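Vesto two-arm bench: FAQ

Same questions keep coming in, so answers go on this page from now on. Last touched in November. Will add more when I get time.

What is Vesto?
Two arms on one rail, sharing a bay, moving boxes between them. Home build to start with, then it outgrew the garage and moved to the Hurkbridge shared workshop. One person, evenings.

Is it a kit?
No. Arms were bought secondhand as a pair. Everything under and around them is my own doing, incl. the mistakes.

Why two arms? Wouldn't one do?
One with a big suction cup, sure. I wanted to learn the two-handed part. Squeezing a carton from both sides means both arms have to agree on where it is, all the time. Most of my hours went there.

What did it cost?
Arms aside, almost 200 dollars in extrusion, bolts and wire. Don't ask about the arms.

Where did the extrusion come from?
Offcuts from Ngubane, a metal yard near the workshop. They sell by weight. Ask for the short bin, bring your own saw if you want clean ends.

What runs it?
Small PC plus a program I call Modora. Reads the joints, sends targets, logs everything. Not released yet. It will be when the config file stops being embarassing.

Can I have the wiring diagram?
Don't have one worth sharing. General advice: label both ends of every wire before it goes in. Leave slack at the wrist, more than you think. I've redone the cable run on one arm three times.

My arms drift apart during a lift. Help?
Check in this order:
Mounting bolts on the rail. Mine worked loose in the first week.
Zero positions. Re-home both arms, not just the bad one.
Timing. If one arm gets its commands late, the box twists. Log both sides and compare.
Grip force last. People always start here. Cranking it up just crushes the carton.

What size box works?
Small ones. Anything shoebox-ish or under. Taped shut, please, open flaps catch on everything. Longest stretch so far without a drop is 132 lifts, then a flap let go and took the box with it.

Do the wrist cameras matter?
Yes. The fixed view is fine for getting close, bad for the last inch. Shiny tape is a pain for all of them. Turn your lights so the glare goes somewhere else, and lock the exposure.

How fast is it?
Slow. A full pick and place is 39 seconds on a good day. Could go faster, I keep the limit low on purpose.
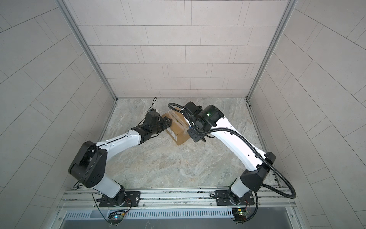
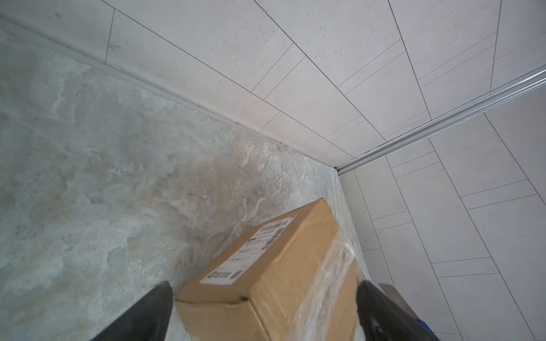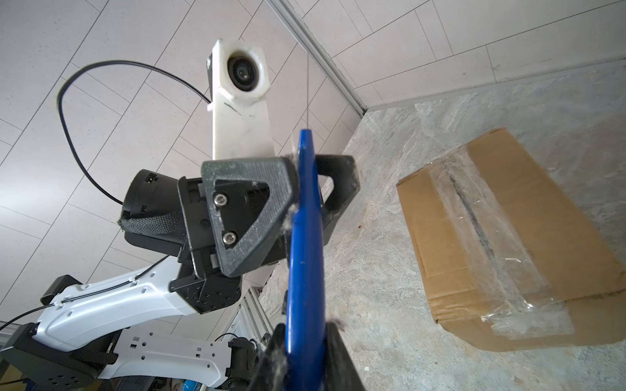 Is it safe around people?
Not with the power on. E-stop within reach, hands out of the bay, no exceptions. Two arms can pinch you from directions one can't. Hair tied back, sleeves up.

How loud?
Quieter then the workshop compressor. You can talk over it.

Can I come see it?
Wednesday evenings, ring the bell at Hurkbridge. Bring a small box if you like, I run through a lot of them. Kids ok with an adult.

Will you build me one?
No, sorry. Happy to look at yours. Send a short video, under 90 seconds, plus your log file. Replies can take a while.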